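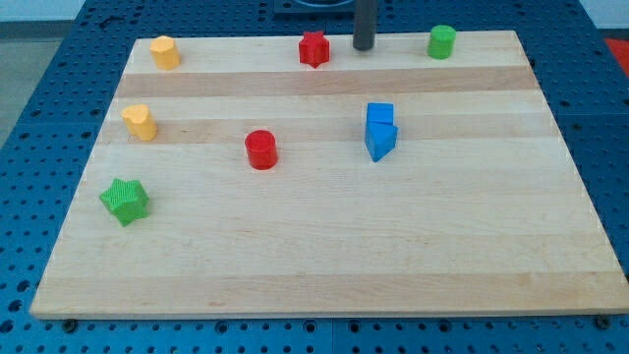
Contents | Previous | Chapter 5 | Next | Index

Chapter 5
The Work Surface

A robot arm built at home or in a shared workshop is usually judged by its joints and motors, yet many of the faults reported by first-time builders begin at the table. An arm repeats its motions with reference to the surface on which it is mounted. If that surface flexes, slides, or sits out of level, the positions stored in the program no longer match the positions of the objects to be moved. A practical bench therefore has two layers. The lower layer is a rigid base with a regular pattern of holes, to which fixtures can be bolted. The upper layer is a flat working board on which the objects rest. A board glued up from maple strips, laid on a blue perforated table, serves well as this upper layer, and its darker stripes give the builder a ready visual guide when blocks are set out in rows. Simple plastic shapes such as stars, cylinders, and a heart make suitable first objects, as each presents different faces to a gripper.

This chapter treats the work surface as a part of the machine. It follows the bench stage of the Kalero arm, the project introduced in Chapter 1, and assumes that the base plate and shoulder joint have been completed according to the instructions given there. Readers building from the Plomex parts list will find that the hole spacing differs from that of the Zusness list. The two should not be mixed on one bench. Either may be used for all of the exercises.

5.1 Choosing a Board

The working board should be flat, heavy enough to stay in place during ordinary use, and pale enough for colored objects to stand out against it. Wood meets these needs at low cost and can be sanded again when it is marked. It also moves with the seasons. A board fitted in October may need to be checked again once the workshop is heated.

Before the board is placed on the base, lay a straightedge across it in both directions and along both diagonals. Mark any gap with a pencil. A small gap near a corner may be accepted, provided that no object will be picked up there. A gap near the center should be corrected before work continues.

Members of the Goicoechea shared workshop, where the exercises in this chapter were tested, kept a strip of bare board at the front of each bench. This practice is recommended. It leaves space for setting objects down and allows the builder to reach the board without leaning across the path of the arm. The arm must be switched off at the supply before any hand enters the working area.

Exercises 12 through 31 use the board in its fitted position. Table 33, in the appendix, lists the fasteners required for each type of base.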